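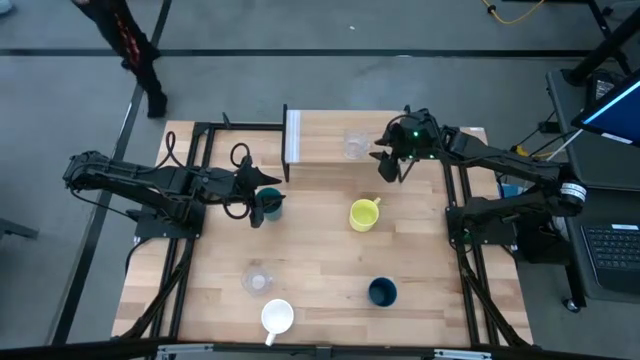

Putting the cups away is the chore I'd hand over first. Not the laundry, not the vacuuming, we sort of have that one. Cups. Five seconds each, brainless, and it comes back every single evening at 9 like a bill.

So can I hand it over? No. Not yet. Ask me again when my knees are worse.

I've been reading everything I can find on home robots for 2 years now and the pattern is always the same. Big claim, nice video, then a price. Otside wanted 1499 for a countertop arm last October and that was the arm only, no software worth the name. Wakau has a waiting list. A waiting list for what, they don't say. I signed up anyway - I'm weak.

What bugs me is how people talk about this stuff. Half my readers write in to say it's all fake, the other half say it's solved and I should catch up. Both camps have never watched an arm try to pick up a mug for an entire afternoon. I have, at the Stergiou open day, and I can tell you it's the most boring suspense there is. One run I timed at 41 seconds. For one cup! My kid does it in two, and complains the whole time, and then puts it on the wrong shelf.

And that's a bench. Bolted down arms, good light, cups standing nicely apart from eachother. My sink has a lasagna dish on top of a wine glass on top of forks. There's a cutting board wedged in there somewhere. Call me when it does that. 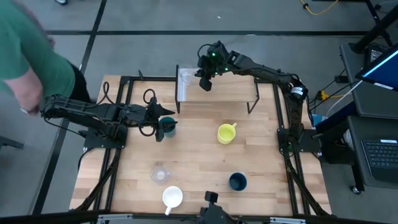

Dishes are a harder problem than boxes, and the shop-floor crowd keeps forgetting it. A warehouse picks a carton, carton has corners, carton doesn't care. Cups are all different. Look at what's on that one table: a yellow-green mug, a white mug, a navy cup, a teal cup with the gripper open around it, and then the clear glass ones, one down on the wood and one up on the shelf. Handles point wherever. You or I never think about which way a handle points, the hand just goes. A machine has to get that from somewhere, every time, and clear glass is a nasty thing to ask a camera to find. I can't find one on my own nightstand.

Also two arms. I used to think two was showing off. Changed my mind. Try unloading a rack with one hand in your pocket, you'll get it done but you'll hate your life, and anything with a lid is out.

Then there's the shop side, where I worked for a long stretch before this. Ellden put in a tending cell on the line next to ours and it was great at the one part it was set up for. New part, new week of fiddling. Management counted the hours it ran. They didn't count the hours a guy stood next to it. Somebody should, that's the number I'd want on the box. How long till I have to come over and help?

Because that's the whole question at home too. I don't need fast. Run it overnight, take four hours, I'm asleep. I need it to not wake me up with a crash, and I need to come down at 6 and find the rack empty. A slow robot I'd buy. A fast one that needs a babysitter I've allready got, he's eleven.

My guess, if you want one: shops get the useful version first, becuase they can change the room to suit the machine. Same cups, same tray, same spot. Cafes maybe, hospital kitchens. Houses last. My wife is not going to let me bolt rails to the kitchen table, and she's right.

Until then I'm on cups tonight. And the lasagna dish, which has been soaking since yesterday and isn't getting any better.

4 min read
Last updated: October

Related
The robot vacuum and the sock, again
What I'd pay for a machine that folds towels
Wakau waiting list: still waiting
Why your dishwasher is already a pretty good robot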